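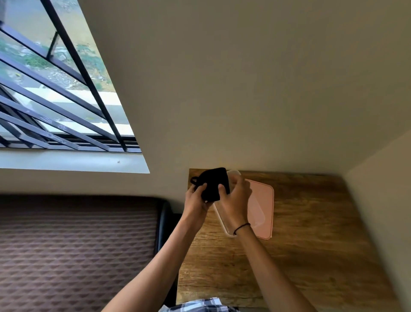
## Lid press: arm kept going after contact

Jan 28, 2022. Oddale cell, mask and box task, written up same day. Marjan Hassanpour on the pendant, me on the bench side.

Short version for anyone who only needs that: the arm pushed down on a lid that was already touching, did not see the force, and carried on until the controller's own protective stop caught it. One box cracked, one fingertip pad torn. No one hurt. The cell is tagged out for automatic running until the items at the bottom are done. Manual jogging at reduced speed is fine.

### What we were running

Full sequence on the Goodwin gripper: pick up the folded mask, put it in the box, fetch the lid, set it down, press. The first half has been the troublesome part for weeks and today it behaved. The fold stays together if the fingers take it near the top edge. The strap still hangs out to one side most of the time. Done by hand it's no bother, you hold the box up on end with one hand and feed the cloth in with the other, and a loose strap just follows. The arm has the box flat in the fixture and has to come from above, so the strap can end up over the rim.

I had been treating the strap as a cosmetic problem. It was part of today's fault, see below.

### What happened

Run 14. Mask in, strap over the rim on the side away from me. I saw it and let it go on, as we had been doing with all of them. The lid came across and sat down on the strap, so that side was high. The press step started and the arm went down at press speed as normal. It should have stopped on contact. It slowed very slightly (I thought so, Marjan didn't) and kept going. The box flexed, then a corner split with a loud crack, and the controller went into protective stop.

Marjan hit the emergency stop as well, a moment after. From the log the protective stop came first. I don't want that to read as a criticism, she was quick and it was the right thing to do.

My hand was on the fixture clamp at the time. It shouldn't have been. I had reached in on the run before to straighten a lid and had got used to having it there. The clamp is outside the line of the press but not by as much as I'd like, and if the box had shot sideways it would have gone towards me.

### First guesses, all wrong

- Force sensor cable. Wiggled it, swapped it for the spare, no change in the reading.
- Limit edited by accident. Compared the program with the backup. Limit is 5 N over baseline in both.
- Sensor saturated or damaged. Pushed on the flange by hand and it read sensibly in each direction.
- Clodevix box dropping packets. Log is continuous through the whole of run 14, so no.

### What it was

The baseline. The press step takes a fresh zero from the sensor just before it moves, to get rid of drift and the weight of the gripper. That was written when the lid was let go from a height and the fingers moved clear first. In November we changed the release so the gripper lowers the lid on to the rim, then closes and presses from there without lifting. Nobody moved the zero. So it now gets taken with the fingers a hair above the lid, if the lid is seated low.

With the strap under one side the lid sits high, and the fingers are already on it, pushing. The sensor zeroes that push away. In run 14 the load at the moment of zeroing was 19 N, and the step then treated that as nothing and looked for its limit on top. Add to this that the box relaxes a little as it flexes, so the reading after the zero went down before it went up. The contact check needs the reading to stay over the limit for a short time and it kept dipping back under as the plastic gave. That accounts for the slowing I thought I saw: the check started to trigger and then cleared itself.

We reproduced it with a folded strip of card under one side of the lid, speed right down, both of us outside the line and Marjan holding the enable switch. Same shape on the plot. Stopped it manually before it did any damage. With the zero moved back to the clearance height the arm stopped on contact straight away, card in or out. Only 2 tries each way, so I'm not calling it proved.

### Press method

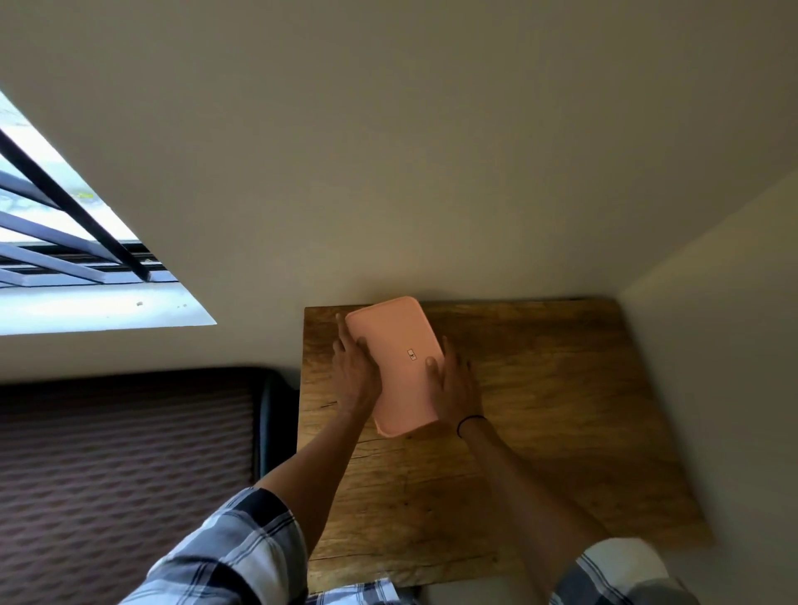

The single central press is a weak idea even with the sensor sorted out, and I'd like to change it while the cell is down. One tool coming down in the middle can't tell a lid that is home from one that is perched on something, because all it gets is one number. Marjan closed a few by hand to see what we were trying to copy. The box is at a slant on the table, left hand spread over one side of the lid, right hand on the other with the fingers over the rim, near the little dark badge. Each hand gets its own answer from its own side. We can't put two arms on this, but we can press one side and then the other with the same arm and compare how far down it went. If the two depths don't match, stop and flag it. The Plalska fixture would need a stiffer base for that, as it rocks when loaded off centre.

Marjan's objection, noted because I think she's right: pressing one side first could pop the opposite side up, especially with these lids. Her suggestion is a light touch on both sides first to measure, then the real press. It costs cycle time. I don't mind.

### The other thing

The protective stop is the controller's general limit. It is there for when everything else has failed, and it let the box break before it acted. We had been relying on the press check as if it were a safety function. It isn't one, it's a line in a program that anyone can edit, and in this case we had edited around it without noticing. The risk sheet for the cell still describes the old release height. I've written on the front of it that it is out of date and initialled it.

Also the habit of reaching in. The first few times I did it the arm was paused. By the end it wasn't. I can't say which run that changed on.

### Before automatic running again

1. Zero moved to clearance height, before the lid is picked up if the drift allows. Me.
2. Sanity check on the zero: if the raw load is above the normal gripper weight by more than a small margin, refuse to zero and stop. Me.
3. Hard floor on press depth, set from the fixture height and independent of the force reading. Marjan.
4. Lower the controller's general force limit for this cell. Marjan to find out how low it will go before the fast moves trip it.
5. Strap over the rim counts as a fail and the run stops there. Needs a check after the mask goes in. No owner yet.
6. Fixture clamp handle turned round to face outwards. Done before we left.
7. Risk sheet rewritten and read by somebody who wasn't in the room.

Items 1 to 4 have to be finished and tried with the card strip under each side in turn before the tag comes off. Item 5 can follow, as long as someone watches every run with the enable switch in hand.

Broken box and the torn pad are in the tray under the bench, please leave them there. Raw log is saved under today's folder with "press fault" in the name. The copy on the pendant has been overwritten by the card tests, so don't use that one.

Spare fingertip pads: we have one left, needs ordering.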